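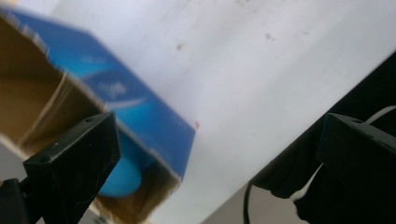 Photo: Ditte Vídalín

Korness Lyrics Notes
README for the song data, version of Sep 5, 2018

Korness is a set of hand-written notes on song lyrics, put together by people who like reading lyrics almost as much as hearing them. It covers 2488 songs from small bands and solo singers, most of whom put out their own records. For every song you get the facts (who wrote it, how long it runs, which release it came from) and our notes on what the words are doing. The lyrics themselves are not in the files. They belong to the writers, and we link to the artist's own page wherever there is one.

It began as Ditte Vídalín's private list of songs that ask questions in the chorus and never answer them. That list is still in there, under the tag open_question, and it is still my favourite thing to browse on a slow evening!

What is in the folder

songs.csv — one row per song, with an id, title, artist, release, length in seconds and language
notes.csv — one row per note, tied to a song by its id
tags.txt — every tag we use, with a line or two on what we mean by it
artists.csv — names, home towns where given, and links
changes.txt — what moved between versions

All files are UTF-8. Please open them as UTF-8 too, or half the Faroese titles will turn to soup.

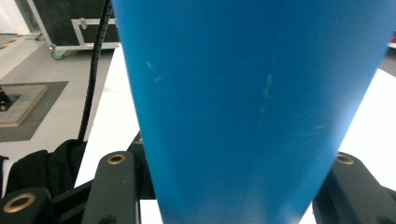 How the notes were made

Each song was heard at least twice by one listener, who wrote the first note and picked the tags. A second listener then went over it with the first note hidden. If the two sets of tags disagreed we kept both, and the column agreed says no. We like those rows a lot. A song that one person hears as a break-up and another hears as somebody leaving a job is a song worth going back to.

There are nine listeners in all, and their initials are in the column by. Tastes leak through, of course. One of us adores a key change and will mention it whether or not the words call for it.

Notes can be up to 300 characters long. We found the limit annoying for a week and then grew fond of it, though you will see a few that stop in the middle of a thought.

Tags you may trip over

speaker_shift means the "I" of the song changes person part way through. The Prelwood songs are full of this, and the whole of their second record is built on it.

second_voice is for a backing singer who has different words, not just harmonies.

spoken covers talking, whispering and the long phone message at the start of Poduval's first single — which we have listened to far too often and still can't fully make out.

place_name is only used when the place is real. Dutport has its own tag, dutport, as so many of the songs from that group of friends mention it that it was drowning out everything else.

Known gaps

Songs in English make up most of the set, and hip-hop is thin. We would love help with both. Instrumentals were left out. Lengths for songs taken from cassette were timed by hand and may be a second or two off. Release years before the May update had a sorting fault, so if you have an older copy, please fetch the new one.

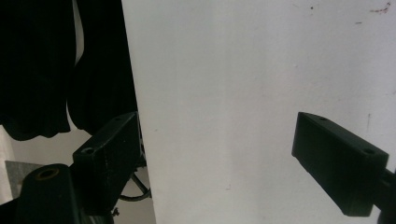 White panel and black fabric.

Using it

The notes and tags are free for anyone to use, for teaching, writing, radio, or plain nosiness. Please credit Korness and keep the listeners' initials with the notes. If you make something from it, do send it over, we get very excited about that. Corrections are welcome too: give the song id and what you hear. We are hoping to reach 3000 songs with the next version, and suggestions from artists about their own work go to the top of the pile.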